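# Gallery: The Gray Bins

Flostov, 07/11/2018

The other gallery pages cover the shelving, the loading door and the packing benches. The bins get a page of their own, mostly for people who are setting up a parts room and want to know what a bin looks like after it has been used for a while. Catalogs show them new. Ours are not new.

We have 60 large bins at Flostov, all open on top, all gray. They came with the move from the Kurek building, where they had been in use for years before we took over the lease. A few were scrapped during the move and the rest were cleaned and put back to work. There are also smaller trays, mostly Prultis, but those stay on the shelves and are on the shelving page.

## What the bins are used for

Most of what goes into a bin is loose hardware waiting to be sorted: brackets, end caps, hinge plates, short lengths of rail. It arrives mixed, in sacks or cartons, and gets tipped in. From there it is picked out piece by piece and goes to trays. A full bin of small brackets can hold 4,000 pieces, though we try to stop well short of that. A bin that full is hard to pick from and very hard to move.

The bins are also used for returns. Those are lighter and messier, with tape, tags and bits of carton in with the parts. Returns bins get emptied out at the end of every shift, even when the sorting is not finished, and whatever is left goes into a marked carton overnight.

## Wear

The floor goes first. Metal parts are dragged across it all day, and the scratches build up until there is hardly any smooth surface left. After that it stays much the same. A floor that has been scratched all over does not seem to get worse at the rate a new one does, and parts slide on it a little less, which some of us prefer.

Scuffs are a different thing from scratches. A scuff is material left behind by the part, and a good share of it will come off with a damp cloth and some effort. Scratches stay. When we check a bin we wipe it down before deciding anything about it, and more than once a bin that was headed for scrap went back on the floor after a wash.

Sloped walls help with picking. Parts that end up against the side tend to work their way back down to the floor, and a hand can get behind them. The older straight-sided bins at Kurek collected parts in the corners, and the last few pieces took longer to get out than everything before them. Small flat washers are still a nuisance in any bin. They lie tight against the floor and have to be pushed to a wall before they can be lifted.

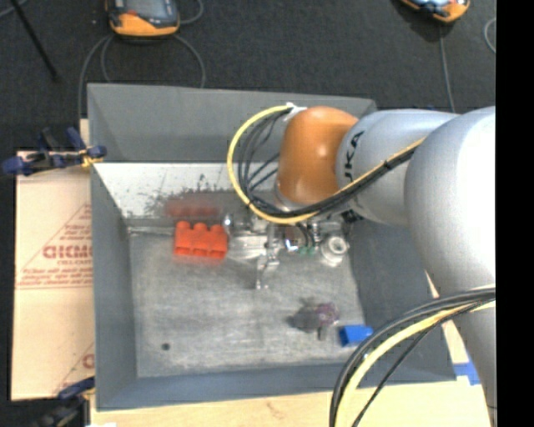 Cleaning is done once a week in normal months. The bin is emptied and tipped, then brushed out with a stiff hand brush and wiped with warm water and a little dish soap. We tried a stronger degreaser in August and stopped after a few days. It lifted the dark marks well enough but left a film, and the film picked up dust faster than the bare surface did. Plain soap takes longer and gives a better result.

Drying matters more than we expected. Water sits in the corners, and plain steel parts dropped into a damp bin will show rust spots by the next morning. Bins now stand on edge against the wall after washing until someone has run a dry cloth around the inside.

## Checking

Each bin has a number and a line in the log. The log runs to 386 entries so far, going back to the first week after the move. Most of them say "washed" and nothing else. The useful ones are longer:

- Bin 51 - rim rough on one long side, filed smooth, keep in use
- Bin 12 - old label glue on outside, scraped off, number repainted
- Bin 33 - bows when full, returns only from now on
- Bin 7 - crack at a corner, scrapped

A crack is the only thing that takes a bin out of use right away. Scratches, stains and faded spots are noted if someone has time. A rough rim is fixed the same day, as people lean their forearms on it while they work.

## Replacing them

We have asked Gandham for a price on a new set and have not decided yet. Their bin is a lighter gray, a little shallower, and has a thicker rim. The lighter color would make dark parts easier to see against the floor, at least for the first few months. Shallower is good for picking and bad for storage, and we use the bins for both - so it will probably come down to buying a few for the sorting area and keeping the old ones for everything else.

Color comes up every time this is discussed. Bare steel parts on a gray floor are not easy to pick out, especially late in the day. One of the sorters lined a bin with a sheet of white paper for a morning and liked it, but the paper tore before lunch. A thin white mat lasted longer. It also slid around, and parts got under it. If we try it again the mat will be cut to fit and taped at the corners.

Better light did more than either of those. The lamps over the sorting area were moved forward a little so that a person standing at the bin no longer shades the front half of it. That took an afternoon and cost nothing apart from a few screws.

The packing bench page is next in the gallery. The shelving page has the tray sizes and the label layout.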